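Robot Cells & Integration > Faults and Safety
Tags: bin picking, cables, e-stop, unexplained stops
7 replies | 147 views | 3 min read

Bin picking cell keeps dropping out, vendor says "software"

mudflap_ohio
We have a test cell picking parts out of a sheet-metal bin. It quits in the middle of a pick, always with the wrist down low in the bin, and throws a collision stop. No collision that I can find. Trarard sold us the picking software and their answer is to install the new release from September, which supposedly has "smarter contact filtering." I've heard that song before. Has anyone had a false collision stop go away with an update and stay gone?

tennant_k
Yes, on a Schouten cell. The release fixed it and we've had over 8 months without one. Not everything a vendor tells you is a lie.

pdq_welder
Or they made the arm less touchy so it stopped complaining. What did the release notes say they changed? If the answer is "improved robustness," I'd want to know what it's ignoring now.

tennant_k
The notes listed the payload settings. Ours were wrong and the update made us redo them. So fine, maybe it was the settings and we could have done that without the update. Still fixed.

Rasha Hattar
Before you load anything, look at how the cables are run. A big loop hanging around the wrist is an easy way to get a force the controller doesn't expect. It catches on the gripper or the bin wall, the arm feels a tug, and you get your stop. The log will call it a collision and in a sense it's right.

Jog it slowly through the bad pose at reduced speed with the enabling switch in your hand. Everybody else outside the cell. Watch the slack the whole way, especially when the wrist turns.

mudflap_ohio
I thought of that. Trarard's tech looked at it on a call and said the slack was "within normal range." Normal for what, he couldn't tell me. The wrist needs some slack or it'll yank the connector, so I don't want to just cinch everything up.

pdq_welder
How did he judge slack on a call? With the arm parked at home, I bet.

Rasha Hattar
Right, don't cinch it. Support it in more places. One strap up on the forearm and nothing after that leaves the whole loop free to swing. We bought an Akgate cable guide for ours and I thought it was overpriced for what it is, but a couple of hook-and-loop straps in the right spots did nearly as well. Try the cheap version first and see if the stops change at all.

Also, is the bin bolted down or clamped? If it can shift, your taught wall positions are only a guess.

mudflap_ohio
Clamped to wood. It's a test setup. And yes, he had me park it at home.

tennant_k
Clamped is fine for testing if you check it. I'd still do the update. You're going to need it eventually and then you've ruled it out.

pdq_welder
You haven't ruled anything out if you change two things at once. Pick one. And I wouldn't touch the collision limits until the cables are sorted, whatever the new version offers. We had a Bileck unit where someone raised the threshold to get through a shift, and the next stop took a connector with it.

mudflap_ohio
OK. Straps first, same software, same parts, same speeds. If it still stops I'll load the release and eat my words. I'm leaving the limits alone either way. I don't expect Trarard to like getting a ticket back that says "zip up your own cables," but they can live with it.

Attachment added by mudflap_ohio:

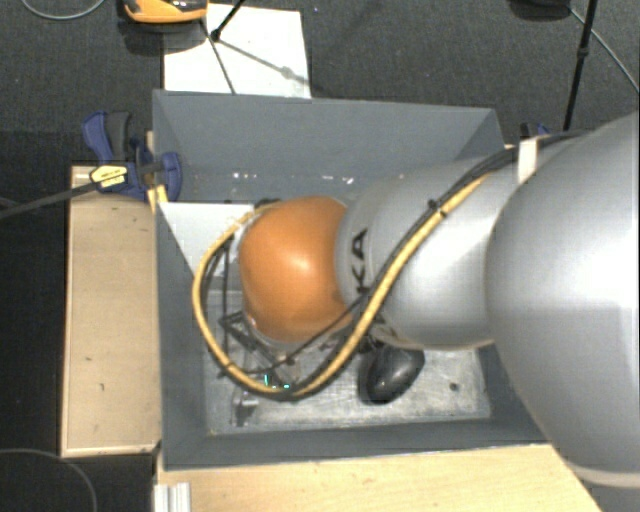 Arm down in the bin, yellow and black cables looping around the wrist above the gripper.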